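Handheld gripper collection in bedrooms: how varied do you make it?

Started by tiltwash, Saturday

We are collecting tidying examples with handheld grippers in people's homes, mostly cloth: picking things up, moving them to a bed or a drawer, letting go. The set stands at 2,053 episodes. 500 of those come from one flat in Clorkorholm and the policy does well in that flat and badly everywhere else. My plan for May is to cap every room at 100 episodes and move on. Is that too low? Gerardo Cattaneo, who runs our training side, wants fewer rooms and more repeats.

---

pegbasket

100 is plenty for one room. We did the Tilura set with less than that per room and it held up. What hurt us was the same three towels turning up in every house. Change the cloth before you change the house.

---

Kellitz_user

I'd go the other way. With a low cap your collectors spend half the day travelling and setting up, and the first episodes in any new room are the worst ones. People need a while to stop bumping into things. We throw out the first 19 from every new room as a matter of course.

---

tiltwash

Throwing out 19 from a cap of 100 is a lot. Do you look at them first or just bin them?

---

Kellitz_user

Just bin them. Looking at them costs more than recording new ones.

---

morrow_b

I don't agree with that at all. The clumsy early ones often have a missed grasp and a second try in them, and those are worth keeping. If you only train on clean picks, the arm has no idea what to do when the cloth slips. Tag them and decide later.

---

pegbasket

Agree with morrow_b. Also, tiltwash, do your collectors tidy the room before they start? Ours did until we told them to stop.

---

tiltwash

They did at first. Now the rule is to leave the room as it is, apart from anything private or breakable. 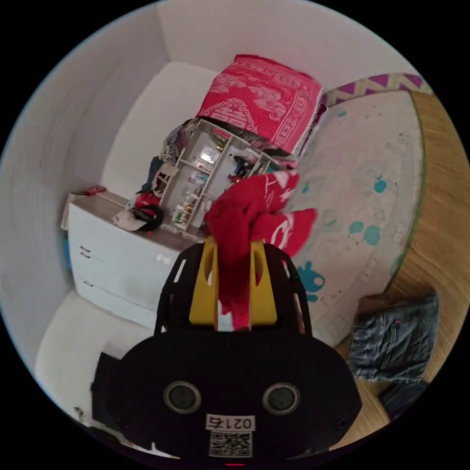
The other rule is that the cloth gets dropped back in a heap between episodes. Folding it again gave us the same starting shape every time. Patterned bedding stays on too. Gerardo wanted plain sheets to make the cloth easier to pick out, but the homes we want to work in don't have plain sheets.

---

Kellitz_user

Fine, but patterned cloth on patterned bedding is where our labels went wrong most. Check your grasp points on those before you collect any more.

---

nakajima_fan

Do you record how wide the fingers are open, or work it out afterwards from the video? We use the Nakajima scripts and they lose the fingers when cloth hangs over them.

---

tiltwash

From the video, and yes, we lose it too. We fill in short gaps and drop the episode if the gap is a long one. I'll post our cut-off when I'm back at my desk.

---

morrow_b

Please do. I'd still raise the cap a bit for rooms with a lot of loose clothing in them.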